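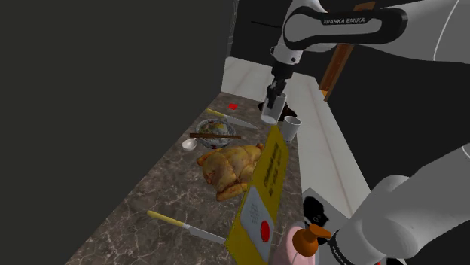

According to Landico, whose planner we license, the grasp stack is ready for the real counter and this report should say so. We don't think it should, and the rest of this page explains why.

Last updated: 20th June
Print this page | E-mail this page
Search this site Enter keywords Go

Nonik clutter planner — progress report to the Jallell fund

Since January we have logged 3,789 simulated pick attempts with the Franka arm model on the marble counter set. The headline success rate is 95 percent. We would ask you not to repeat that number yet. It counts a pick as good once the fingers close and the object leaves the surface, and it says nothing about what the arm brushed on the way in.

We replayed 254 of the "good" picks with contact logging turned on. In 102 of them a finger or the wrist touched something other than the target. The tumbler is the worst case. It is translucent, a second cup stands right beside it, and the depth model still tends to put its rim in the wrong place. The planner then picks an approach that looks clear on paper and isn't.

Perception. The new segmenter (Lill, second build) handles the chicken, the tall yellow box and the pump bottle well enough. Thin items are poor. Chopsticks lying across a bowl get merged with the bowl, and the knives lose their tips when the box is in the way. Lill's notes call this an edge case. On a kitchen counter it's most of the job.

Control. Finger force is still a fixed value for every object. The simulator forgives this — its cups don't crack.

Tooling. Replay and contact logging work and have been merged. Batch runs still die without an error when the scene file has a missing mesh, and we lost several nights to that.

Money and time. Spending is on plan. The move to hardware is not, and we are asking to hold it until the contact rate on replay comes down. Landico objects to the delay. We have asked them for their own contact figures and have not received any.

Next: retrain the rim estimate on clear objects, rerun the same replay set, and report both numbers side by side.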